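Ticket 1779
Subject: Follower arm drifts during RAM insertion demos
Site: Itulville bench
Opened by: Yung-ching Kuo
Assigned to: Vusmont remote support
Status: Open, workaround in place
Priority: 2

Problem as reported

We are recording remote-control demonstrations for the PC assembly task. The operator drives the arm from the leader handle, picks a part out of the fixture, carries it to the case and seats it. The CPU step records fine. On the RAM step the follower arm slowly drifts away from the commanded pose once the stick is over the slots. The operator corrects for it without noticing, so the saved demos contain a small sideways push that should not be there. A policy trained on last month's set copies the push and lands the stick on the latch.

Software is the Ukero teleop package, August build. No changes to the arm firmware.

Steps to reproduce

Home both arms. Start a session with the RAM task file. Pick the stick from the fixture, move above the memory slots, and hold the leader handle still in its cradle. Watch the pose error in the log viewer. It starts near zero and climbs for as long as you hold.

Reply from support

Thank you for the log. Please check the following and report back.

Is the payload set for the gripper you have mounted now? A wrong payload mass or center of gravity gives a slow sag that looks like drift.
Is the leader handle zeroed with nothing touching it?
Does the drift have the same direction if you rotate the wrist a half turn?

Please also send one recording with an empty gripper.

Reply from Yung-ching Kuo

Payload was wrong. It was still the value for the old Montecinos fingers, which are heavier. I entered the new mass and ran the center of gravity routine again. The vertical part of the error is gone. The sideways part is still there.

Leader handle zeroed with hands off. No change.

With the wrist turned, the drift goes the same way in the base coordinates. It does not turn with the tool. The empty gripper recording is uploaded and shows the same thing, so I don't think grip force has anything to do with it.

For reference, the tower is lying on its side with the side panel off, and the arm comes in from the back of the case. The slots are below the CPU socket, so the arm is reaching farther for the RAM than for the CPU.

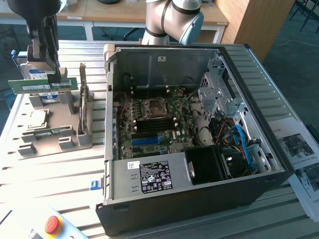
I repeated the hold test at three distances from the base, same height, same wrist angle. Close in, the error stays flat. At the middle distance it creeps a little. Over the memory slots it climbs steadily until I move the handle. I also tried it with the case taken off the bench and got the same curve, so it is not contact with the drive cage or a cable catching on the fingers.

Reply from support

The distance test helps. In the August build there is a smoothing filter between the leader and the follower. When the arm is stretched out, the filter can keep adding a small correction after the leader stops, and the correction is worked out in base coordinates. That would match what you see with the wrist turned.

Please open the session config and look for hold_deadband. If it is missing, the filter uses zero. Set it to 2 and restart the session. Do not edit the value while the arm is live.

Reply from Yung-ching Kuo

The line was missing. Added it, restarted, ran the hold test over the slots for 1000 samples. Error is flat for almost the whole run, with one small step near the start that settles by itself.

Side effect: fine moves feel sticky. When the stick is just above the slot and the operator needs to nudge it, the first bit of handle travel does nothing and then the arm catches up. It is usable but the operators don't like it, and I would not want that pause in the training data either.

Reply from support

Understood. The deadband is a workaround. The filter change is with the developers and I have linked your logs to their item. Until then you can keep the deadband for the approach and switch it off with the foot pedal for the last part of the insertion. Pedal mapping is in the session config under pedal_3.

Reply from Yung-ching Kuo

Pedal mapped and working. The pedal state is saved in the recording, so we can filter on it later.

Still to do on our side:
Mark the old RAM demos as bad and leave them out of training.
Re-record the RAM step with the correct payload.
Keep the CPU demos, after checking the vertical error in each one.

Please leave the ticket open until the new build is out. I will run the same hold test on it and attach the log.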